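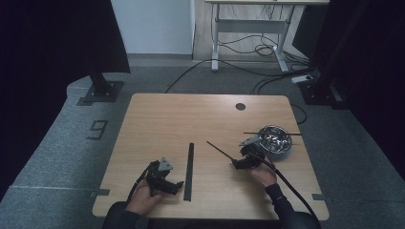
**Ticket:** Todora stock import, wrong units after upgrade
**Opened by:** Brelow parts counter, Rutherford branch
**Opened:** 21 Mar 2025
**Priority:** High (changed to Low by the system, changed back by us)
**Status:** Closed, with feelings

**Problem as reported**

After last night's upgrade, Todora believes every item we sell by length is sold by the piece. A customer who orders 20 feet of trim gets a pick slip for 20 rolls of trim. The counter caught the first one. The second one made it as far as the loading door.

Items sold by the piece are fine. Screws have never been happier.

**What we tried first**

1. Logged out and back in. Same result.
2. Restarted the counter PC. It installed updates. Same result, later in the morning.
3. Read the help page called "Understanding Units." It explains that units can be understood on the Units page. The Units page links back to the help page.
4. Changed one item from "each" to "foot" by hand. It stuck until the next sync with Kelta, then went back to "each."

Step 4 looked promising. The upgrade can't be the only thing at fault if Kelta keeps putting the wrong value back.
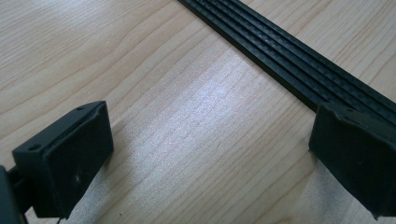

*Black ribbed strip, wooden tabletop.*

**First reply from Todora support**

Support asked us to clear the browser cache. We use the desktop version. Support asked us to clear it anyway, so we cleared the cache of a browser we had no quarrel with. No change. We did lose the saved login for the uniform supplier.

**Second reply**

Better. Support asked for the raw file Kelta sends over, and for the import log. The log is 2,000 lines and every one of them says "OK," including the ones where it wasn't.

Comparing the new file to one from earlier in March, we found this:

- Old file: the unit column is headed `UOM`
- New file: the unit column is headed `uom`

Same data underneath. Todora now cares about capital letters. If it can't find a column it recognizes, it fills in "each" and reports success.

The release notes for the upgrade describe this as "improved header handling."

**Fix**

1. Pause the Kelta sync. Do this first. We did it second and got to do everything again.
2. In Kelta, open the export template and change the header from `uom` to `UOM`.
3. Save the template under a new name. Saving over the old one looks like it works and then doesn't.
4. Point the sync at the new template.
5. In Todora, run **Reimport > Units only**. A full reimport will also overwrite bin locations.
6. Turn the sync back on and check a few length items before believing anything.

The reimport corrected 129 items. We spot-checked tubing, edging, chain, and the awkward stuff in the back aisle, and all of it is in feet again.

**Left over**

- Open orders written this morning keep the old unit. There were 2, and both had to be canceled and entered again.
- Reorder alerts fired while the units were wrong. Todora wanted to buy a great deal of chain. Those drafts have been deleted, but check the purchasing queue before anyone clicks **Approve all**.
- We asked whether a missing column could produce a warning in place of "OK." Support has logged it as a feature request.

**Closing note**

The ticket closed itself while we were typing the leftover items above, so we reopened it to add them. The satisfaction survey arrived both times. We filled in the first one.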